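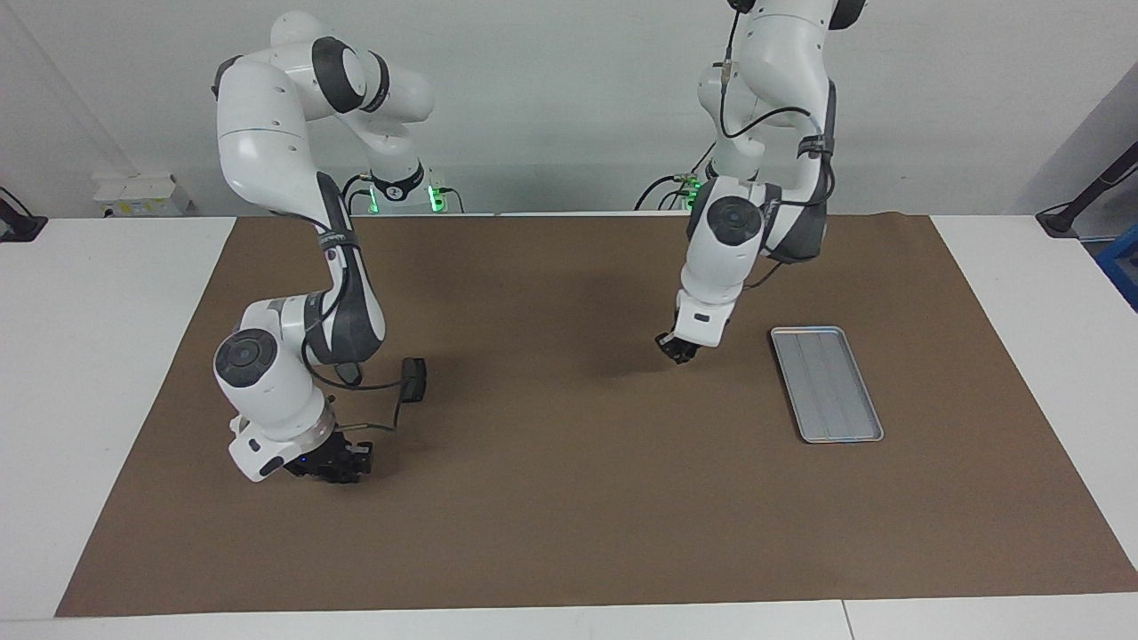
Table Surface and Tray, Trenesik Workroom
Posted 15 December 2019 by Brenda Palma

Notes on the sorting table, for people who asked how the surface is laid out and which tray we use. The longer write-up is in file 449, which Panya Saengthong keeps. This page covers the mat, the tray and the order of work when the table is set up.

Table and mat
White table, large brown mat. The mat covers most of the top and leaves a pale margin, wide enough to get fingers under when lifting the sheet. We changed to brown in July. Small bright parts were hard to pick out against the white top, and the glare from the ceiling lights was tiring over a long session.

The mat is paper, cut from a roll. It creases if it is folded, so store spare sheets flat or loosely rolled with the outer face out. Tape is used only on the underside. Tape on the top face lifts the surface when it comes off and leaves a rough patch that catches on thin parts. Replace the sheet when it has a tear or a grease mark. Light scuffs can stay.

Tray
Silver metal, rectangular, with rounded corners and a raised rim on all four sides. It is shallow, so parts can be lifted out from above without tipping. It sits directly on the mat. Pascual Aravena tried a rubber liner under it, and the tray rocked slightly at one corner, so the liner was dropped.

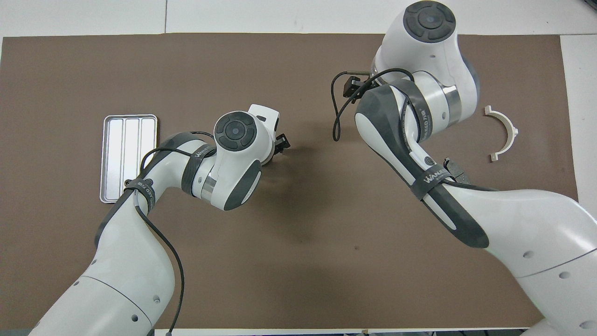
Three long compartments run the length of the tray, side by side. Long items go in lengthwise and stay parallel. Short items drift toward the ends, and for those Yamila Sosa prefers a set of separate cups. Both methods are accepted. Write the one you used on the session sheet.

Fill one compartment completely before starting the next. Mixed compartments have caused most of our recounts. A full run is 300 items, and the tray will be emptied more than once before the end of it.

Placement
Tray flat on the mat, toward one side, with the middle of the mat left for work. Either side is fine, but do not move it partway through a run. Keep the whole base on the paper – a tray with one edge over the margin slides when it is pushed.

Cleaning
Wipe the tray with a damp cloth and dry it by hand. Run a fingertip along the inside corners of each compartment, where grit collects. Do not wash the tray with abrasive pads. The first one, bought from Khasawneh, was scratched that way and went to the Hendon store as a spare.

Brush the mat toward you with a soft brush and collect the dust on a card. No water on the paper.

Open items
Ľubica Štěpánek is comparing 2 heavier papers. Results will be added to file 449. Requests for the cutting pattern go to Panya.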